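4. Setting the room thermostat

These steps cover the Bodin wall thermostat as fitted in the Drolville flats. The maker's leaflet promises that it "learns your habits". We have not seen much sign of that, so set it by hand.

4.1 Turn the dial fully to the left and wait for the display to go blank.

4.2 Hold the side button until the clock flashes. Set the hour first, then the minutes. If you do it the other way round, the minutes go back to zero.

4.3 Choose programme 2. Programme 1 is sold as the thrifty one, but it heats the flat at night and lets it cool at breakfast.

4.4 Set the day temperature, press once, then set the night temperature.
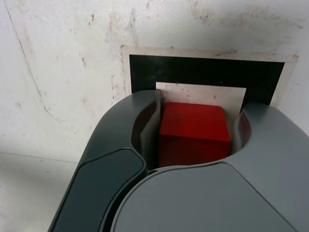 Does the thermostat keep its settings in a power cut?

It keeps the temperatures but loses the clock. Repeat step 4.2 when the power comes back, or the heating will come on at odd hours.

Note: The saving figure on the box has no test behind it that we could find. Read your own meter before and after October and trust that.

Caution: Switch off at the wall before you take the cover off. The blank display does not mean that the power is off.

4.5 Leave the unit alone for one full day. The reading drifts for the first few hours, and people who keep turning the dial end up with a flat that is too hot.

4.6 If the reading still looks wrong, put a plain thermometer on a shelf at the same height, well away from the radiator. Believe the thermometer — the correction setting is in menu 13. 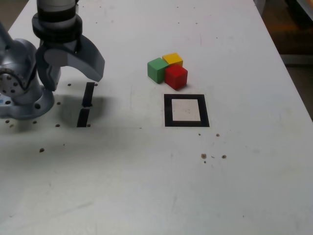 Régis Maillard disagrees with 4.6. He says menu 13 made no difference in his flat, and that moving the thermostat away from the outside door did more than any setting.

He may well be right about draughts. Try the correction first all the same, as it costs nothing, and write down the old value before you change it.

4.7 Error 197 means the unit has lost the boiler. Press the side button once. If the code returns, report it to the Mavmont office and do not reset again.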